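Speaker notes - Durnatlow regional tourism meeting, 2023-11-29
Gudrun Bakke
Slot: 36 minutes including questions. Keep slides moving.

SLIDE 1 - Title
"Keeping the lights on in February: small venues and the off season"
Thank the hosts. Mention that Torunn Strömberg has the second half of the session and will cover licensing, so hold licensing questions for her.

SLIDE 2 - Counter views 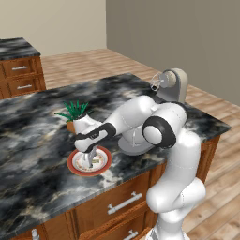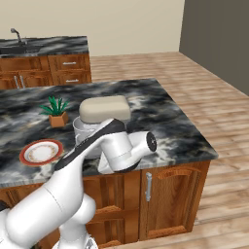 Marbled countertop, two simulated views.

SLIDE 3 - Who I am
Ran the bar and music program at Rirevstead for eight seasons. Before that, bookings at Vokidlow. Rirevstead is on the lake side, 43 seats inside, more on the deck in summer. We used to close at the end of September and open again in May. Four winters ago we stopped closing.
Do not go into the history of the building. It takes too long.

SLIDE 4 - The usual picture
Most people in this room run something that earns its money in a short season. Beach bars, lake bars, campground cafes, the ferry kiosk.
Rent is due all year. Insurance too. Staff leave in the fall and you hire again from nothing in spring.
Ask for hands: who closed last winter? Who stayed open? Wait for the answer. Last time I rushed this part and it fell flat.

SLIDE 5 - What we tried first
First winter we kept the summer menu, the summer hours and the summer booking policy. Bands on two nights, full bar, kitchen open until late.
It lost money every week. The heating bill alone was more than we paid the bands.
Say this plainly. People are more willing to talk about their own losses after they hear ours.

SLIDE 6 - What we changed
Opened three days instead of six.
Started music at seven, finished by ten. People drive home on dark roads and the last bus leaves early.
One soup, one hot sandwich, one cake. Drinks list cut in half.
Closed off the deck side with a heavy curtain so we heated one room.
Moved the small stage to the wall by the stove. Sound was better there anyway, with less glass behind the players.

SLIDE 7 - Music in a small room
Summer acts are mostly DJs and loud five-piece bands. That does not work indoors with 43 people who want to talk between songs.
We went to duos, solo players and a listening night where people bring their own records. The listening night costs us almost nothing and is the fullest night of the month.
Angelovski played for us the second winter with just a guitar and a small amp. Good example of a summer act willing to do a different kind of set. If anyone asks about fees, say we pay a flat amount plus a meal and a room, and leave it there.
Book winter acts in August. By October the good ones have made other plans.

SLIDE 8 - Locals
In summer most of our guests stay one night and never come back. In winter we see the same faces every week.
Means the program has to change more often. A duo that would be fine for a month in July gets stale by the third visit.
Also means people tell you what they think. The choir asked to rehearse with us on a closed day and we said yes. They buy coffee and come back for the evening shows.
(Skip the choir story if short of time.)

SLIDE 9 - The numbers
Total winter visits last season: 1506, counted at the door from November to the end of March. Not a large number next to July. Enough to cover heat, wages for two people and the acts, with a little left over.
February was the best month, mainly due to the school break and the ice fishing weekend.
I do not have good figures for the first winter. Say so if asked. We were not counting properly then.

SLIDE 10 - What did not work
Quiz night. Tried it twice.
Brunch with live jazz. Nice idea, but the cook had to start at five in the morning and half the tables were empty.
Shared shuttle with Vokidlow. It ran for one month. The driver was willing but our closing times never matched. Might be worth another try if more venues join - mention this, there are at least two people here from that end of the lake.

SLIDE 11 - If you want to try it
Pick one month and stay open for that one. Not the whole winter.
Talk to your neighbors about noise before the first show. Sound carries further when the trees are bare.
Ask your summer staff in July who is staying in the area.
Keep a door count from day one.

SLIDE 12 - Questions, then hand over
Have the winter booking sheet ready to pass around. Copies are in the blue folder.
Likely questions: heating costs, how to find acts, whether the town helps with money. It does not at present. The application is with Durnatlow and we expect an answer in spring.
Introduce Torunn. She needs the other laptop plugged in, so leave a minute for that.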